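I've run the after-school room at our family support center for a while now, and I don't usually get excited about a box of cards. The Irneo feelings kit is the exception. We've had ours since July and I keep telling other people who work with kids to borrow it before they buy anything else.

What you get is a deck of 200 picture cards, 2 dry-erase boards, a cloth bag and a slim guide for the adult. The cards show faces, weather, animals, rooms in a house, that sort of thing. A child picks one and talks about it, or doesn't talk about it, and both are fine. Gisela Urrutia, who wrote the guide, is very firm on this point and I loved her for it. So many kits for children who have been through something hard are built like a quiz, with the grown-up fishing for a particular reply. Kids smell that a mile off!

The weather cards are the runaway favorite with our group. One boy who had barely spoken to me in weeks held up the fog card and said "this is Sunday," and then went back to his drawing. I wrote it down, passed it to his counselor, and she picked it up from there. (Please do have a counselor to pass things to. The kit is for opening a door and the guide says so on its very first page.)

I've also used the Vergara deck, which is prettier, with thick glossy cards, but the faces are all so big and dramatic. Our kids giggled at them. The Irneo faces are quieter. There's a bored one, a sort-of-okay one, and one we all call "waiting for the bus."

Now the grumbles. The bag is too small, and once you've opened the deck you'll never get everything back in with the string pulled tight. The markers dried out fast. And I wish the guide had a Spanish version for parents, who often want to try the cards at home.

We bring the cards out at snack time, when hands are busy and no one has to look at anyone.
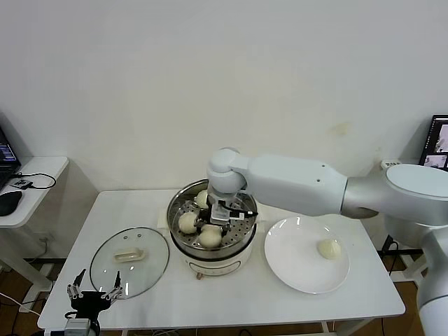

Steamed buns in the pot.

The house cards need a little care. For some children a bedroom or a staircase is not a neutral picture, so I go through the deck ahead of time and set a few aside until I know a child better. The guide has a good short section on it, page for page the most useful thing in there.

We ordered from Cikia and it came well packed. The Tolinthorpe library has a copy to lend too, if you want to try it with your own group first. Ask at the children's desk, it isn't out on the shelves.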